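Dredia publishes house rules for robot work on used computers

The refurbishing company Dredia has put its rules for robot cells on paper for the first time. The document is called the Undus rules, after the hall where the work is done, and it applies to every robot arm that touches a desktop computer there. It takes effect in September. Partner shops which send machines to Dredia will get the same text and are asked to follow it.

The rules have 7 chapters and fit on eleven pages. Most of them deal with small things: how a computer case must lie before the arm may enter, where parts are placed between two steps, who may press the start button and from where. A separate chapter covers the processor socket, which Dredia says is the most expensive place to make a mistake.

Until now each shift had its own habits. One shift kept parts in a tray beside the case, another put them on the bench. One shift lifted all cables out of the way before the program started, another trusted the operator to stop the arm in time. The new text chooses one way for each of these questions and explains the choice in one or two sentences.

Parts trays are now required. Each tray must have a fixed place for the drive, the processor and the memory, and the tray has to be fastened so that it can't slide when the gripper presses on it. A drive has to sit in its holder with the connector side free. If a holder is damaged, the tray goes out of use until it is replaced, also when the other places on it are still good.

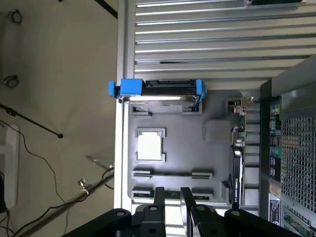

According to Radek Trnka, the tray rule should have come years ago, but he would go further and give every tray a number and a small logbook. He thinks a worn holder is hard to notice by eye and that only a record of failed grips will show it. Dredia answered that a logbook is planned for the second edition.

The company bases the text on its own records. Over one year the staff looked at 825 stops, meaning every time an arm halted by itself or a person halted it. Of these, 245 had to do with loose cables. The others were spread over many causes, from wrong tray position to screws left inside the case. No person was hurt in any of them, but several boards had to be thrown away.

Cables therefore have a chapter of their own. Before the arm comes near the board, a person must look at every cable in the case and decide whether it stays, is moved aside or is unplugged. The decision is written on the job sheet. Power must be disconnected for at least two minutes before the first cable is touched. Cables of the robot itself are included – they have to be guided so that they can't catch on the edge of the case in any position the program uses.

The chapter also says what to do with two open cases standing side by side, which is common when parts are moved from one machine to another. The program may use only one case at a time. Before the arm crosses to the second case, it has to go up to a safe height and wait for a confirmation.
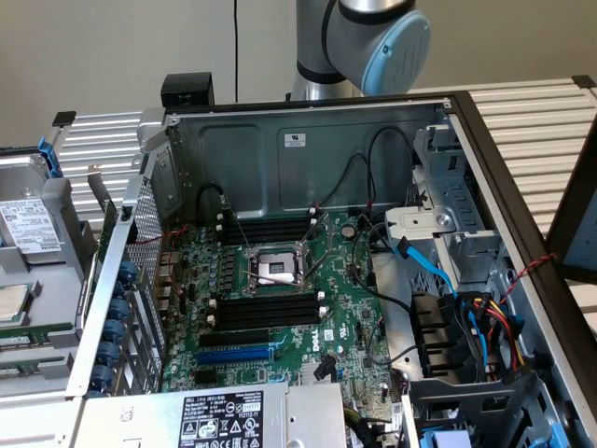
Dredia newsroom, workshop and safety news

Speed is another point where the shifts did not agree. Inside a case the arm may now move at no more than one fifth of its normal speed, and in the last two centimeters above a socket it must go slower still. The treatment firm Treloar, which cleans boards for Dredia, had asked for an even lower limit. The two companies agreed to keep the present value and look at it again after 600 jobs.

The socket chapter is the strictest one. The retention frame may be opened only when the gripper has been checked for dirt and for loose screws on the same day. No tool, finger or gripper pad may touch the contacts. A processor that has been dropped, also from a very small height, is not put back before a person has looked at it under a magnifier. The operator has to stay in view of the socket as long as it is open – a camera picture on a screen in the next room is not enough.

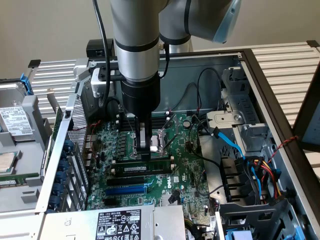
Dredia Workshop Practice Team

Training is part of the package. Every operator will have a half-day course with a written test and one supervised job. Those who worked with the arms before must take it too. The courses are held in small groups, and Tranmont, the partner shop with the most machines in the program, will send its people to the same ones. An extra course on Sunday is offered to the weekend shift.

There was some criticism during the comment period. A few operators wrote that the job sheet had become too long, and it was shortened from four pages to two. Others found the confirmation between two cases unnecessary when both are of the same model. This rule stayed as it was. The team wrote in its answer that two cases of the same model can still have their cables in different places.

A memory module may be installed by the arm only if the latches at the slot were opened by hand first. The force limit for pushing it in is set per model and can't be changed by the operator. If the module does not go in at the second try, the job goes over to a person.
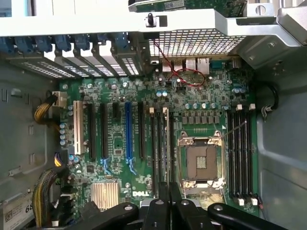

Gripper at the open CPU socket of a Dell board, memory slots empty.

Printed copies of the Undus rules will hang at each cell, with the page on emergency stops in front. Comments for the second edition can be left in the box at the hall entrance or sent to the practice team. Partner shops that need the text in another language should ask before the end of the month.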